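Turotlow Ceiling Panel, Off-White, Smooth Face

Flat panel for kitchens, halls, workshops, back rooms. Item 1758. In stock again after the March gap.
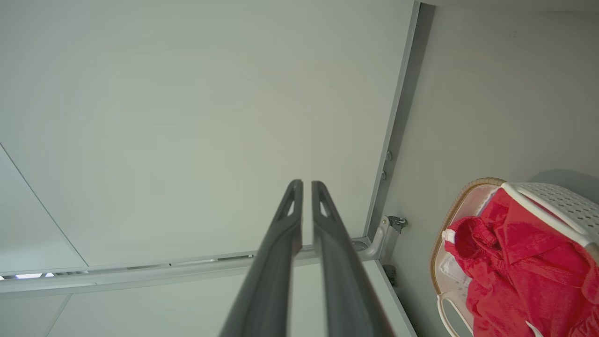 What you get

One box, 8 panels, edge trim sold seperately. Hangers are in the bag taped inside the lid - please check before the box goes out with the recycling, we get that call a lot. Instruction sheet is folded in with them. Paper only, no download yet.

Finish

Smooth face, off-white, factory painted. Takes ordinary water-based ceiling paint if you want a different shade. Light sand first, one coat usually does it. No oil paint, it yellows over this primer.

Batches vary a little. Order the whole room at once and keep the labels until the job's done. If you run short, send us the batch code and we'll try to match it. Can't always.

Fitting

Works with the Vuter hanging rail, both the old clip and the new one. Also fits straight to battens if you have the height problem (older houses, mostly). Leave a 3 mm gap at the walls. Trim covers it.

Start from the middle of the room and work out. Cut panels go at the walls, where the trim hides the edge. Cut face up with a fine-tooth saw. A knife will do it but you'll be there all afternoon.

Two people for lifting. One panel isn't heavy, but it is awkward over your head and the corners chip if they catch the rail.

Let the boxes sit in the room overnight before you open them. Heating on if it's normally on.

Lights and vents

Mark from below, cut before hanging. Anything heavier than a small spotlight hangs from the joist or rail, never the panel. Vent grilles can screw into the panel with the Bucur backing ring, see accessories.

Not for

Shower rooms. Saunas. Outside porches, even covered ones. For those you want the Gasutis sealed panel, different page, costs more, ships slower.

Cleaning

Damp cloth, drop of dish soap. No scouring pads. Grease marks over a stove come off easier in the first week or so than after a year. Small scuffs - a white eraser, gently.

Delivery and returns

Ships flat on a pallet, curbside only. Driver does not carry upstairs. Someone has to be there to sign, and please look at the corners before you do. Damage has to be reported within 3 days, with the box label.

Unopened boxes come back within 10 days for a full refund less freight. Opened boxes no. Cut panels obviously no.

Orders of more than 10 boxes, call the warehouse first so we can book a bigger truck.

Often ordered with

Turotlow edge trim, off-white
Vuter hanging rail, new clip
Bucur backing ring
Touch-up paint, small can (out of stock, more on teh way)

Page updated 22 May 2021. Prices on the order form, not here, they move too often.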